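Gelora Festival PA Hire: Sound for Free Concerts, Parades and Outdoor Shows
Hire / Live Sound / Outdoor Systems
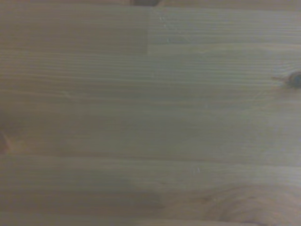
If you've ever stood at the back of a free concert in a park and wondered whether the person on stage was singing or reading out the raffle numbers, you'll know why we put the Gelora together. It is our mid-sized outdoor system, and the one we send out most between April and the end of the summer. It suits parades, community music days, open-air hip hop and soul nights, and the sort of afternoon where a brass band is followed by a DJ, who is followed by a choir of very excited nine-year-olds.

The system covers an audience of 463 standing, which is the figure we print on the hire sheet and the one most park licensing forms will ask you for. Ravindra Maurya, who looks after our outdoor bookings, worked it out by walking up and down a sloping field with a notebook while Ankit Kushwaha played the same gospel record over and over. We still can't put that record on in the van!

What you get

Main speakers: one stack for each side of the stage, with rain covers
Stage monitors: two as standard, more on request
Mixing desk: Barrientos digital desk, with a tablet for mixing from the crowd
Microphones: vocal and instrument set, plus two radio handhelds for your host or guest speakers
Playback: laptop and phone inputs, and a feed for video sound
Cable: 100 metres of main cable, with ramps for footpaths
Stands, clips, tape and a spare of nearly everything

A word about video messages, as we're asked about them more and more. Somebody's old headteacher, or a singer who grew up round the corner and has since done rather well, records a few kind words and the organisers want them played between acts. It's a lovely moment when it comes off. The picture is usually fine and the sound is usually dreadful, so please send us the file by noon the day before and we'll tidy it up, even out the volume and have it waiting on the desk. There's no charge for this. We don't supply the screen itself, but we're very happy to talk to whoever does.

Parades and moving shows

The Gelora is made to stay in one place. If you need music on a float or an open-topped bus, have a look at the Drumora, our battery system, which straps down and runs without a generator. Plenty of organisers take both, with the Drumora on the route and the Gelora waiting at the finish, and we'll knock a bit off the price if you book them together. Do ask, because the website isn't clever enough to work that out for you.

Delivery, crew and power

Delivery is free within Brurdale and charged by the mile beyond it. Every hire comes with an engineer, normally Pankaj Rastogi or Kuldeep Sengar, who will set up, look after your sound checks and stay until the last case is back in the van. We need level ground beside the stage, vehicle access and a separate power supply for the sound (please don't let the burger van share it, however nicely they ask).

Performers are welcome to send their requirements straight to us. A scribbled list is perfectly all right. If an extra guest turns up on the day, as they do, find your engineer as early as you can and we'll get a microphone ready.

Booking

Prices depend on the hours and the distance, so the quickest thing is to send us your venue, your running times and a rough idea of the line-up. Narendra Mittal replies to all enquiries himself, usually in the evening and usually at some length. A deposit holds your date, and you can move it once free of charge if the weather forces you to postpone.

Also in Live Sound: Drumora Battery PA, Radio Microphone Sets, Stage Monitors, Cable Ramps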